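Prement workshop notebook
Basket handling and packing bench
27/05/2026

Started on the white shopping baskets today. The last entry on this bench was in March and covered the crates, so the notes below only repeat what has changed.

Bench and setup

Cleared the left end of the long bench and wiped it down. The surface still has the old glue patch near the back edge, and anything flat put on it rocks slightly, so I moved the work area forward by a hand's width and put new tape corners down. The old corners should be ignored. I'll scrape them off when I have the proper scraper back.

The goods for packing are on the trolley to the right. Same mix as before: tins, boxed tea, soft packets, two sizes of bottle, bread rolls made of foam. The foam rolls are getting tatty and one has a bite-sized chunk missing. They still weigh what they should, 34 g each on the small scale, so I have left them in. The full load for one basket comes to 2,535 g with both large bottles in.

Baskets are from Latwood. We had ten delivered and I have opened one stack. They were nested very tightly and I had to twist each one to get it free of the one beneath. Pulling straight up just lifts the whole stack. There is a bit of moulding flash on the inside corners of the first two, sharp enough to catch a soft packet. Took it off with a blade and ran a thumb round afterwards.

Holding the basket

The first job was to find out how much the walls give when the basket is held by the side during packing. The crates were stiff and it made no difference where they were held. These walls are mostly holes, tall narrow ones in rows, and they bend a good deal more than I expected from the drawing.

Pushed on the middle of one long wall by hand, basket empty, and it bowed inwards enough to pinch a tea box standing against it. Doing the same close to a corner gave hardly any movement. At the rim it is better everywhere, as the rim stiffens the whole wall.

So the rule for now is to steady the basket at the rim, near a corner if there is room, and keep pressure off the openwork. One hand stays on the near-left side and the other works over the basket from above. Fingers together at the rim also seems to be kinder to the plastic than fingers spread, though I have only my own impression for that.
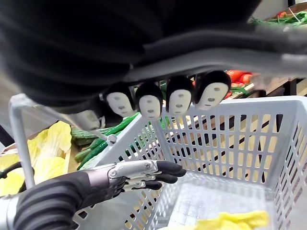

Packing order

Went back to the order we wrote up for the crates and worked through it with the basket.

Tins first, along the far wall. Fine, no change. They sit well and give the basket some weight, after which it stops sliding about on the bench.

Bottles next, laid down with the caps towards the left. The small ones are fine. The large ones are too long to lie flat across the basket and have to go lengthways, which uses up the middle. In the crates they went across. The old sheet is therefore wrong for baskets and needs its own line.

Boxed tea on its long edge between the bottles and the near wall. Two fit without forcing. A third can be got in but it pushes the wall outwards, and the first time I tried it the box crumpled at one corner. Leave the third out and put it on top at the end.

Soft packets after that. The corners of the packets want to go through the openings in the wall, and once a corner is through it stays there when you try to lift the packet out again. Tore one of the rice packets this way. Swept up, and taped the packet shut for further use. Folding the corners under before putting them in cures it, but it is slow. Putting the packets flat on the tins is quicker and keeps them away from the walls altogether, so do that.

Foam rolls last. Nothing to report.

Liner

Tried the Nilsuwan liner sheet, the thin one, cut to fit the bottom and folded up the sides by a few centimetres. It stops the packets catching. It also slides, and when the first tin went in the whole liner moved with it and rucked up at the far end. Two bits of tape at the corners held it for the rest of the session but left a mark on the plastic that needed spirit to get off.

The thick liner might sit better under its own weight. There should be a roll of it on the shelf above the sink, behind the Nullwood boxes. Didn't look today.

Unpacking

Ran the same load backwards. The lengthways bottles are awkward because there is very little space to get fingers down either side of them once the tea is in. Taking the tea out first solves it, so unpacking is not quite the packing order reversed. Needs writing on the sheet too.

Tins come out easily from above. Watch the ones in the far corners, where the wall leans outwards and a tin can tip back against it.

Load on the handles

Only a quick check. Hung the full basket from the hook by both handles for 900 seconds. No cracks that I could see where the handles join, and no whitening of the plastic. The bottom sagged a little in the middle while it was hanging and went back when it was set down. Did not try one handle only. I would want something soft on the floor before doing that.

To do

Scrape off the old tape corners.
Deflash the remaining baskets before they are used. Inside corners only, the outside is clean.
Write a separate packing sheet for baskets: bottles lengthways, two teas, packets flat on the tins.
Find the thick liner and cut one to size.
Buy a new bag of rice packets, the taped one won't last.
Measure wall movement properly with the dial gauge, at mid-wall, rim and corner, empty and then loaded. The loaded figure matters more to us and I have nothing for it yet.

Left at the bench: one basket packed as per the new order, liner in, ready to be unpacked tomorrow morning. Please don't take the tins out of it for the shelf test. The spare tins are under the bench in the grey tub.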